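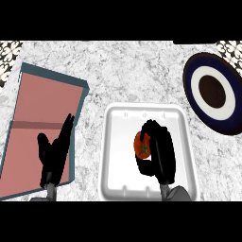 Simulation first, hardware second: our equipment plan for the coming year

If you stopped by the Stodura office in May, you probably heard us arguing about hands. Which hands to buy, how many, and whether we should be buying any at all yet! We finally have a plan, and I'm really happy with it.

The short version is that the two-arm kitchen cell stays in simulation through the fall. The marble counter, the trays, the plate and the tomato are all rendered, and so are both arms, so we can try a right hand on a tomato over the white tray as many times as we like before a single purchase order goes out. Barış Güler set up the produce tasks and has 1000 trials queued for the first round, with 2000 more to follow once we've settled on finger settings.

What we will spend on now is computing time and one extra workstation seat. After that comes the big line, a pair of arms with five-fingered hands. We have quotes from Gindmont and Condori, and they are closer than we expected on the arms themselves. The hands are where they split. Gindmont includes a spare set of fingertips and Condori sells them separately, so please compare the full totals when you read the quotes (I got this wrong the first time and had to redo the whole sheet).

A few things that were missing from last year's budget and are in this one:

Replacement fingertips and cables, on their own line
A counter section and mounting plates, 1121 dollars from Usberg
Trays, plates and real produce for testing, because tomatoes don't keep
Two days of installer time
Training for everybody who will run the cell, with 20 hours set aside in total

Floor space is still open. The arms need to reach a full counter from one side, and the spot by the loading door is tight once you add a safety barrier. Facilities will tape out both options so we can walk around them and see how they feel.

If your team has a task you'd like to see in the first round, send it to Barış before the quotes expire at the end of the summer. Small, round and easily bruised items are very welcome. We'd also love a few jobs that use both hands, since a second arm is the single largest cost in the plan and we want to know early how much work it will get.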